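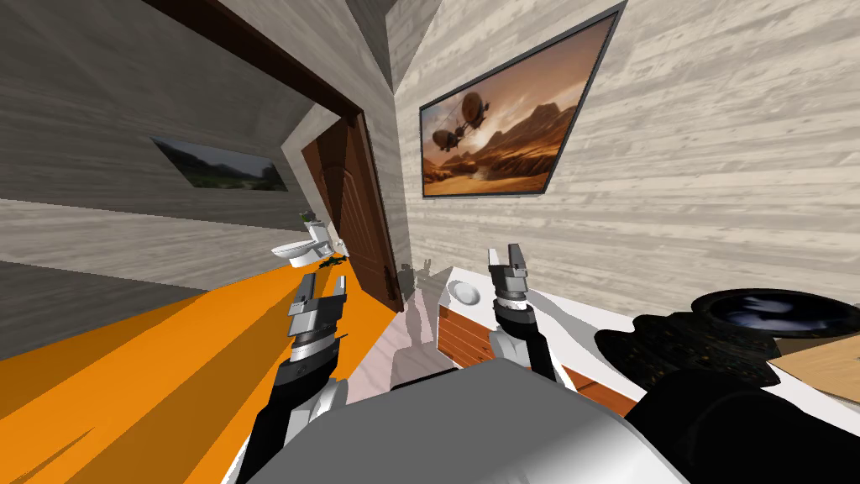
Lallov in the simulated guest suite, both grippers open. White counter on the right, door to the toilet on the left.

Lallov two-arm room assistant
For guest houses, small hotels and serviced apartments

Lallov is a mobile robot with two arms and parallel grippers, made for the repeated part of room preparation. It is delivered together with Kirport, the simulation software in which your rooms are built and tried before any machine comes through your door. The housekeeping staff take part from the first day, and they decide which tasks are given to the robot and which tasks they keep.

What Lallov does

The unit takes over light objects that must be brought to a place or removed from it. Dishes and cups left on a counter are carried to the sink area. Towels are brought from the cart to the room. Small waste is picked up from the floor and from tables. It can also open doors with a lever handle, if the door is not heavier than the value given in the installation guide.

Lallov does not make beds. It does not clean toilets or showers, and it does not handle knives, hot pans or the personal belongings of guests. When it meets an object it does not know, it stops at a safe distance, and the object is shown on the tablet of the attendant on shift. The attendant can give it a name and a place, or press "Leave it". Both answers are remembered for this room only, until a supervisor confirms them for the whole floor.

Rooms are rehearsed in Kirport

Each room type gets its own model. You send us a floor plan and a set of measurements, and our team builds the room with its counters, doors, wall coverings and wall pictures. We ask customers not to skip the decoration. A framed picture at the height of the arm is an obstacle for the elbow and the gripper, and it is also a thing which the guest will notice at once if it hangs crooked. Around every picture you can set a keep-out distance, and the arm will plan its way outside of it.

The same is valid for dark and shiny objects on a light counter, for changes of floor color between two areas, and for narrow passages to the toilet. In Kirport the supervisor can move such objects, change the light, open or close the door, and start the task again. A failed attempt in the simulator costs only a few minutes.

The view from the robot can be followed on the tablet or on any office screen. Most customers use it in the planning meeting, where the attendants know better than anyone what guests leave behind and where.
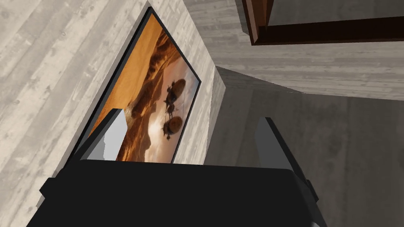 What changes for the housekeeping team

We have learned that this part must be discussed before the technical part. A robot in the corridor raises questions, and people should receive answers before it arrives.

The daily plan becomes different. Instead of preparing one room from beginning to end, the attendant begins with the bed and the bathroom while Lallov clears the room next door. Then they change places. The final check is always done by a person, and the room is released by a person. This rule is fixed in the software and cannot be switched off.

There is less walking to the cart and less bending for things on the floor. On the other side, there is a new kind of work: answering the tablet, emptying the tray of the robot, and updating the room model when furniture is moved. In our experience this needs to be written in the job description and given paid time. If it is treated as a small extra favor, the room models become old and the robot stops too often.

Naledi Nel leads the introduction program at Lallov and has worked as a floor supervisor before she joined us. "In the first weeks the team is slower, and I tell the manager this on the phone before I tell him anything else," she says. "The attendants are learning to trust the machine in the next room. Please do not reduce the shift in this time."

Who can stop the robot: everybody. There is a stop button on the body, one on the tablet, and the arms also yield when they are pushed by hand. A stop is written in the log with the room and the time of day, but without the name of the person. The log cannot be used to measure the speed of single employees — we do not store the data for it.

Introduction in steps

Preparation. We receive your plans and measurements and build the first 2 room models in Kirport. Further room types are added later.

Rehearsal. Your supervisors and attendants run the tasks in the simulator for six weeks, with weekly calls. The list of tasks is corrected in this period, and usually it becomes shorter.

First rooms. The unit arrives and works only in empty rooms, with our technician on site. Guests are informed by a card at the reception, which we supply in the languages you need.

Normal operation. Lallov follows the room list from your booking system. We recommend to begin in a quiet month such as November, if your season allows it.

Support and service

Technical service is carried out by our partner Itex. Karabo Shezi and his group are reachable by phone from early morning until the end of the evening shift, and outside of these hours there is an answering service for stops that block a door or a corridor. Gripper fingers are wearing parts. They can be changed by your own staff with the key which is stored under the rear cover.

Packages

Kirport only: simulation and room models, for customers who want to see if their rooms are suitable. Can be canceled at the end of each month.

Kirport with Lallov: one unit, charging base, two tablets, introduction program and service by Itex. 1485 per month, before tax, with a minimum term of 12 months.

Kruger option: an additional set of longer fingers for deep shelves and linen cabinets. It can be ordered later. The keep-out distances must then be set again in every room model, because the gripper needs more space when it turns.

Before you order, please check

Door openings and corridors against the measurements in the installation guide.
Thresholds between rooms. High ones need a ramp, also inside the suite.
Loose rugs, which should be fixed or taken away from the path.
Wireless network in all rooms, including the toilet and the linen storage.
If you have an employee representative, please invite this person to the first call.

For a rehearsal of one of your own rooms, send us the floor plan with the contact form. We answer with a list of missing measurements and a proposed time for the call.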